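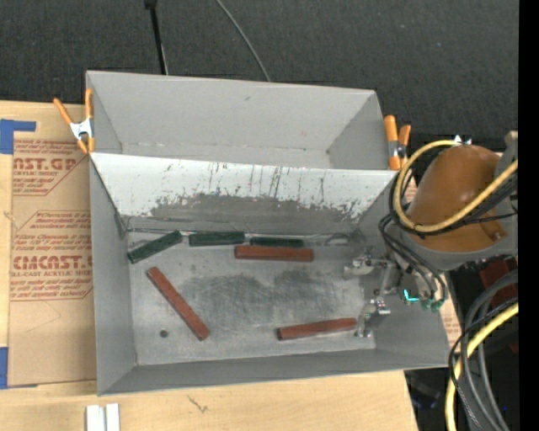
Fig. 1. Bin, blocks, arm. Clamps stay on.

Session 3 -- picking from a bin, shared shop build
Notes: Qistina Latuheru. Fixes to Marcelino please.

Recap: last time the gripper moved but we had no bin pose. Today bin pose first, blocks second.

1. Clamp the bin at the upper corners, push on it. If it slides, redo. A shifted bin means every saved point is wrong.
2. Jog to each corner of the floor, write down x, y, z. Keep 48 mm clearance over the rim between moves.
3. Teach one pick per color. Green first, then red. Fingers straight down.
4. Blocks up against a sloped wall are the hard case. One finger has no room. Try turning the wrist 90 degrees, or nudge the block out to the middle then pick.
5. Overlapping blocks: take the top one, look agian.

Speed stays at slow untill Aldo signs off. Check cable slack before any big wrist turn -- loops catch.

Log so far 2,872 tries, almost 2,000 good. Misses mostly at the walls (Ilham has the sheet).

For next time: read the Gondach handout, pages on grasp angle. Bring your corner numbers.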